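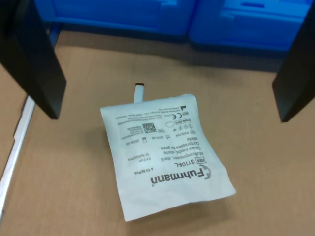
Reading a sterile gauze packet, line by line

1/ Thread on gauze labels. I restocked the first-aid cabinet in the Plostness workshop and spent longer on the print than on the shelving. Most of what you need to choose the right swab is on the packet, in a compact form that hardly anyone reads.

2/ The packet at the top is Fuhrmann, REF 31104L. White paper pouch, black and gray print, gauze swabs, sterile. Size is 5 x 5 cm, 12-ply, à 10 St/Pcs. That is a full specification in a few square inches of paper.

3/ Start with the REF. The boxed REF symbol marks the manufacturer's catalog number. It identifies the product, not the production run. If you reorder by description ("small gauze, sterile") you will get something close. If you reorder by REF you will get the same thing again.

4/ The lot number is a separate item. It identifies the batch, and it is what you need if there is a recall. I log both. REF goes in the product record, lot goes in the stock record. Mixing them in one column cost me an afternoon in June.

5/ The size. For folded swabs, the stated dimensions are normally the folded size, so 5 x 5 cm is the pad you put on the skin. In US terms that is close to a 2 x 2 inch pad, but slightly smaller, as two inches is 5.08 cm. For a cut finger the difference does not matter.

6/ The ply count. "12-fach/ply/plis" is one number with three suffixes: German, English, French. Twelve layers of gauze in the folded swab. More layers hold more fluid for the same weave and area. They also make a bulkier pad under tape, which matters on a knuckle.

7/ Ply is not the same as thread count. Two 12-ply swabs can behave differently if one is woven more loosely. Thread count is often given in the catalog and left off the small packets, so look it up if you care.

8/ "St/Pcs" is the line people misread. St is Stück, German for pieces. It has nothing to do with sterile. "à 10 St/Pcs" means ten pieces.

9/ The product name. "Mullkompressen, steril" – Mull is gauze, Kompresse is a pad or compress. The French "Compresses de gaze" is the same item. English calls it a gauze swab in British usage and a gauze pad or sponge in American usage. Four names on a stock list, one product. Pick one and stick to it.

10/ Our list is kept in Flusance, which searches on exact text. Before the cleanup it had gauze under "pads," "swabs," "compress" and "sponges (gauze)." A search for any one of them missed the others. We were carrying duplicates on one shelf and running out on another.

11/ The cleanup covered 3,131 line items across the whole workshop, first aid included. After merging duplicates there were 2,703. Most of the drop was fasteners. Gauze was a small part of it, but the part most likely to be needed in a hurry.

12/ Now the multi-piece question. A sterile pack is sterile until it is opened. Once open, the pieces you did not use are clean gauze at best. Do not fold the top over, tape it shut and put it back with the sealed ones. The label would still say sterile and it would no longer be true.

13/ For that reason I keep two kinds in the cabinet. Single packs for minor cuts. Multi-piece packs for anything that will take several swabs at once. If your workshop only sees small cuts, singles waste less.

14/ Opening. Wash hands, gloves on. Look for the marked opening edge and peel there if there is one. Touch a swab by one corner and put the other face on the wound. Tearing across the middle of a paper pouch works, but it drops paper fiber where you do not want it.

15/ Checks before a packet goes on the shelf:
– seals closed along every edge
– no holes, tears or water stains
– expiration date readable and not passed
– REF matches the product record

16/ Creases are a judgment call. Light wrinkling in paper is normal handling. A sharp fold deserves a closer look, as that is where pinholes tend to form. If I cannot decide, the packet goes to the training box.

17/ Storage. Dry, out of direct sun, away from anything that leaks. Paper packaging and damp do not get along. Our old cabinet, an Arthur wall unit, hung above the sink. It now holds sandpaper, in another room.

18/ Do not pack the drawer tight. Pouches standing on edge with some slack can be flipped through like index cards. Pouches jammed in flat get bent corners and stay unread until someone empties the drawer.

19/ Drawer order is by size, then by expiration date, soonest in front. New stock goes in the back. I put a divider card between sizes with the REF written large, in marker, so that a reorder can be done from the card.

20/ Divider cards are cut from cardboard. Label tape from the Citix printer did not hold on it past a week. Marker does.

21/ What gauze is for, briefly. It absorbs, cleans and pads. Plain gauze can stick to a wound as it dries, so for anything left on overnight use a non-adherent dressing against the skin and put the gauze on top of that. Heavy bleeding calls for firm pressure and an emergency call, with whatever clean material is closest.

22/ Minimum stock for us is 3 sealed packs per size. At 3 I reorder. Your number depends on headcount and on how sharp the work is.

23/ Correction to 5: folded size is the usual convention for swabs, but some rolled or flat-cut gauze is listed by its open size. Check the catalog entry under the REF if the pad looks wrong for the number.

24/ Next thread is adhesive tape widths, once I have finished measuring the ones with no label left on the core.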